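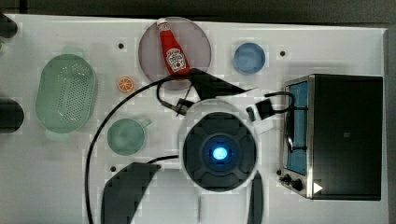 How do you keep a white table top looking white?
Posted by Areeba Khokhar, July 2020

Hello all, I hope somebody kind can put me right. We have a white table that gets used for absolutely everything, and I'm forever putting things straight down on it: the green colander, mugs, the little blue bowl, half an orange or a slice of one while I go off and look for a plate. Then the ketchup comes out and you can guess the rest. I bought the table second-hand in Flornley for £80 and I was so pleased with it, but I now have a faint orangey patch and a couple of pinkish rings that won't shift with washing-up liquid. My mother says lemon juice. My sister says never, ever lemon juice! I don't know what the surface is, I'm afraid, only that it's smooth and it isn't glass. What would you use, and is there anything I ought to be doing differently at mealtimes?

3 replies

Llinos Morgan
Oh, I do sympathise, we had a white table for 13 years and brought up two children round it. My own way with stains goes like this, and please do try it on the underside or some corner you never look at before you start on the middle.

Mix bicarbonate of soda with a little water until it's like thick cream. Dab it on the mark with a soft cloth, leave it 8 minutes or as long as it takes to drink a cup of tea, then wipe it away with a clean damp cloth and dry it well. Don't scrub! Bicarb is gentle but it's still a bit gritty, and if the surface is shiny you can dull it, and then the dull bit picks up every stain going. If the patch is paler afterwards, do it again the next day. I'm with your sister on the lemon juice until you know what the top is made of.

As for mealtimes, I got everybody into these habits eventually (the grown-ups were worse than the children):

- Ketchup lives on a plate. Any old plate will do, lay the bottle down on it if it's nearly finished, and the drips land where you can wash them off.

- Orange slices go on a plate too. A cut slice sitting straight on a white top is asking for a mark, even when there's a big plate right next to it with bags of room.

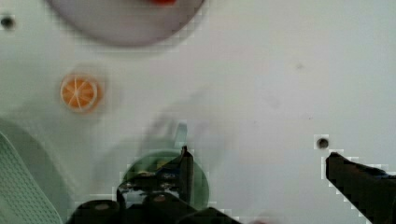 - Wipe as soon as the meal is over. Plain warm water on a cloth, and then a dry tea towel straight after. I used to leave it until bedtime and that was where most of my rings came from.

Do let us know how you get on with it, won't you?

Thaddäus Zürcher
Bleach. Works on mine.

Hortensia Espinoza
I'd go carefully with the bleach, it turned a white worktop of ours yellow one October and there was no getting it back. Try Llinos's paste first. We also have a wipe-clean cloth over ours now, which I resisted for years as I thought it would look like a café, but it's really rather cheerful.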